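Fakville Toy Library Newsletter
2024-03-17

Cleaning play kitchen sets between loans

Returned sets are now washed under a revised procedure. Hard plastic goes into warm water with dish soap, is rinsed, and is racked for 26 hours before repacking. Parts with hollow handles are stored with the opening down.
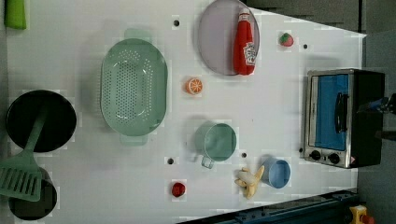 Can borrowers use a dishwasher at home?
Only for hard plastic parts, top rack, with heated dry turned off. Painted parts must be wiped by hand.

Fabric food is handled separately. It is surface-cleaned with a damp cloth and laid flat, and seams are checked before the item goes back on the shelf.
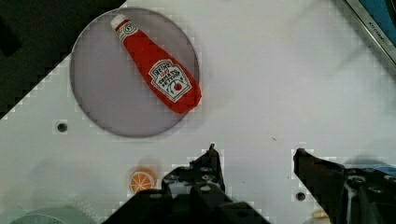 Items with open seams go to the repair bin and are logged against the set number. The catalog now lists 170 sets, and the log is kept at the Symonenko Street desk. Melaniia Kovalchuk handles repair questions during open hours.

Late returns hold up cleaning. Please bring sets back by the date on the slip, with the contents card inside the box.

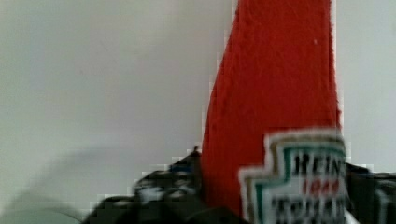
Red ketchup bottle with a Heinz label.

The next full inventory check is in November.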